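An afternoon at the Kavia open day

I finally made it over to Anurthorpe for the Kavia open day, and I'm so glad I did! The big draw was the robot bench, where an arm works on an old Dell desktop laid on its side. Iraklis Karamanlidis ran the demo and let us all crowd in close (100 people signed up, so it got cozy). 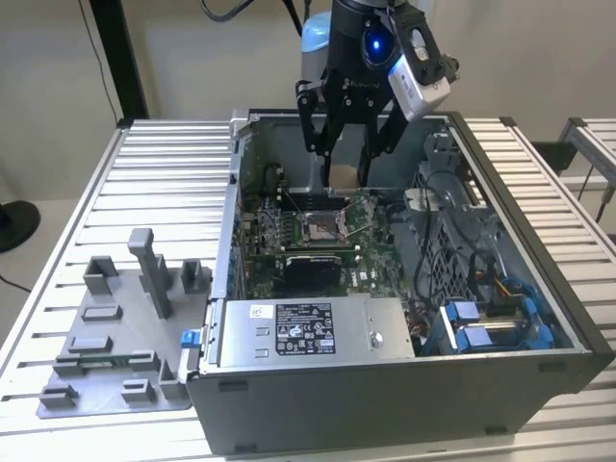

A circuit board and other small stuff

I loved the gray plate next to the computer – it's 3D-printed, with little slots and holders, and there was a green circuit board strip sitting in one. Loukia Karagiannis told me she went through 26 versions of that plate before she liked one. I'd have quit at three!
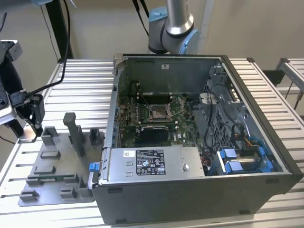
The open tower and the parts plate on the bench at Kavia.

Kavia is planning another open day in February, and I'm already bugging my brother to come along. Parking is free behind the building.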